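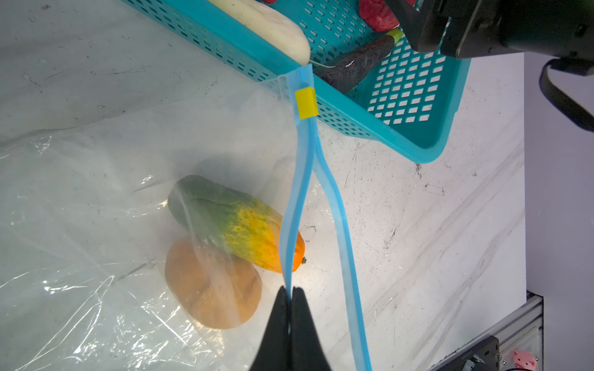 Wendelin Gruber said the left arm kept its grip for 6 seconds after the stop signal, while the right arm let go at once and went slack. The zip-top bag took the load and the left wrist motor tripped on overcurrent.

Bagging cell halted after stop fault
February – by Radka Vlachou

Search this site Go

The Usar two-arm cell at Prollatbridge has been out of service since the fault, which came during a run of 80 bagging cycles with produce and a turquoise basket. One arm holds the bag by its blue zipper strip as the other works at the basket. Both are meant to stop within 2 seconds of each other. There were no injuries.
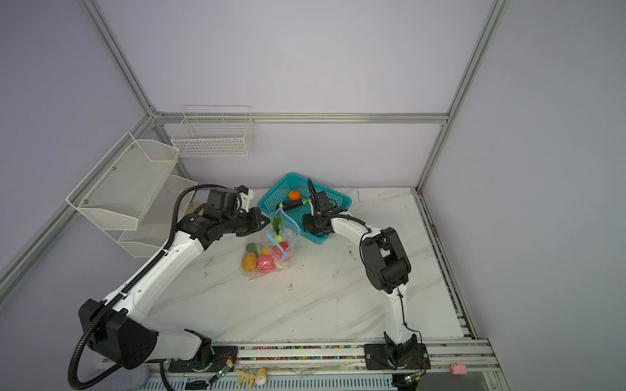 According to Eleni Živković, the logs point to a stop message dropped between the two controllers. The left controller was running older firmware and waited for its own timeout before acting. A hardwired stop line to both arms will replace the software link, and grip force will be cut by 20 percent until the cell has been retested.

Rillura, which maintains the cell, has told other sites to check that firmware versions match on both sides. 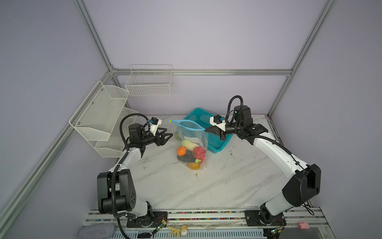
Comments (3)

Dušan Nedeljković
Why was the stop ever on the software link? We wired ours in on day one.

B. Balogh
Same timeout on our Kelmendi pair – check the default, it is far too long.

Dušan Nedeljković
Thanks, will look at ours tonight.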